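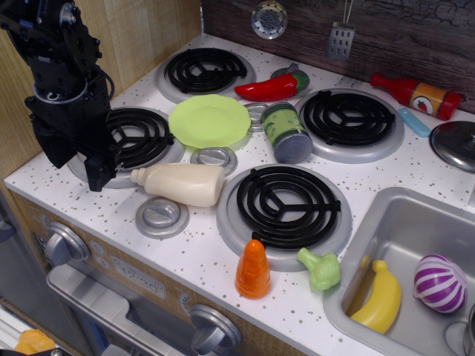
FOR IMMEDIATE RELEASE

Hultden, Jun 15, 2026

Toso presents a play kitchen for small cooks

The toy maker Toso announces today its new play kitchen, which will be in the shops from October. The kitchen has a white speckled countertop with four black coil burners and a sink basin in the same top, so a child can cook and wash without walking to another toy. 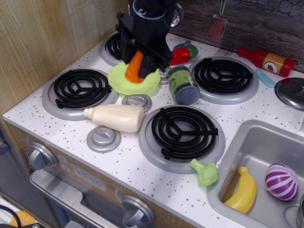

The food is sold together with the kitchen. Children find a carrot, a broccoli, a red chili pepper, a can of vegetables, a ketchup bottle and a squeeze bottle in cream color. There is also a light green plate with a scalloped rim -- the piece that our youngest testers wanted to take home.

"We asked the parents what makes them tired, and they said small parts under the sofa," says Rodrigo Aguiar, head of product at Toso. "Therefore we made the food big enough to see and easy to wash."

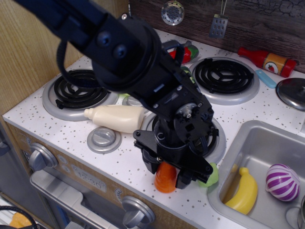
Utensils can hang on the wall behind the counter, which has a wood-grain look. Toso tested the kitchen during 9 weeks with 82 families, and after these tests the team changed the height of the hooks.

The first series will have 848 kitchens. Of these, 200 are reserved for kindergartens, which can order until the end of the summer. 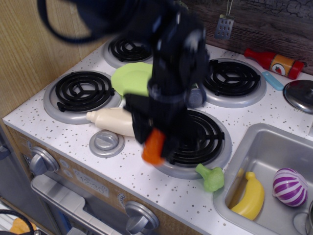

Extra food sets will follow under the name Ferkilex. Shops that wish to receive a sample -- one per address -- are kindly asked to write to the Toso sales office in Hultden.

Press contact: Rodrigo Aguiar, Toso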